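Last updated 29/03/2022

# Questions about renting a flat at Zusinville

These are the things tenants ask the office most often. If your question isn't covered, write to Halima Ogola (lettings) or Kheri Biwott (repairs).

**How much is the deposit?**

504 pounds for a studio and more for the larger flats. The exact sum is in section two of your agreement. It is held in a separate account and you get a receipt within 16 days of paying.

**When is rent due?**

On the first of the month, by bank transfer. Put your flat number in the reference. Payments marked only with a surname take longer to match up, and you may get a reminder in the meantime.

**Can I paint the walls?**

Yes, in the bedrooms and living room, if you ask first. Kitchens and bathrooms stay as they are. You don't have to paint back to white when you leave unless the colour is very dark.

**Who cleans the shared areas?**

We do the stairs, hallways and bin store once a week. Inside the flat is up to you. If something is spilt on the stairs between visits, please wipe it up or ring the office.

**What does "left clean" mean at the end of a tenancy?**

Floors swept and washed, cupboards emptied and wiped, oven and hob free of grease, and nothing left on the worktops. Limescale in the shower is the most common reason for a deduction. Ordinary wear, such as faded curtains or small scuffs on the skirting, is not charged for.

Brush and dustpan
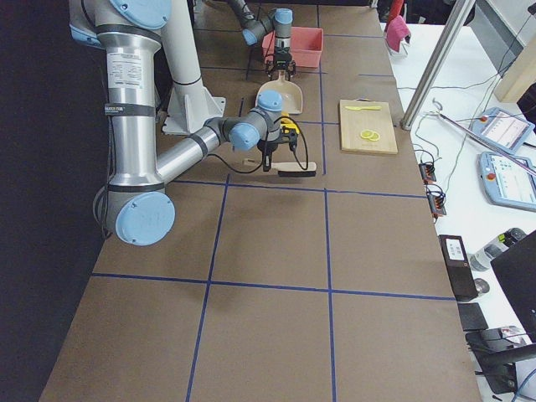
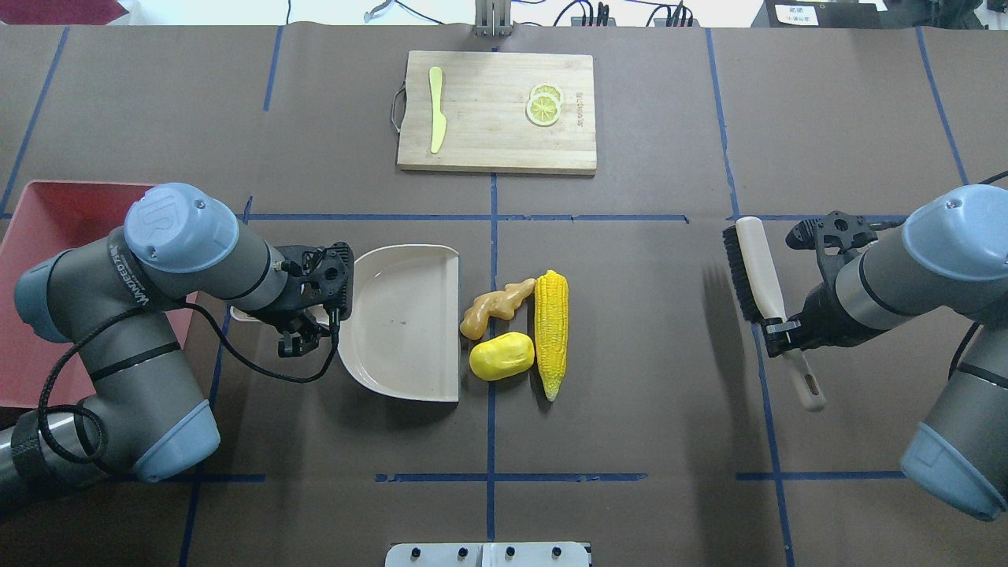 You can hire a cleaner if you prefer, but it isn't required, and we don't ask to see a bill. The checkout visit takes half an hour. You're welcome to be there, and if we find something that needs doing again you have two days to do it before we take anything off the deposit.

**How do I report a repair?**

Use the form on the tenants' page or ring Kheri. No heating, no water or a leak counts as urgent and is seen the same day. Anything else goes on the list, and you'll be given a date.

**Can I keep a pet?**

Cats and small caged animals, yes. Dogs only in the ground-floor flats with a door to the garden. Ask before you bring the animal home.

**Is there parking?**

There are 32 spaces behind the Jurnonska building, given out in May each year. Visitors can use the street.

**How much notice do I give?**

One month, in writing. Email is fine.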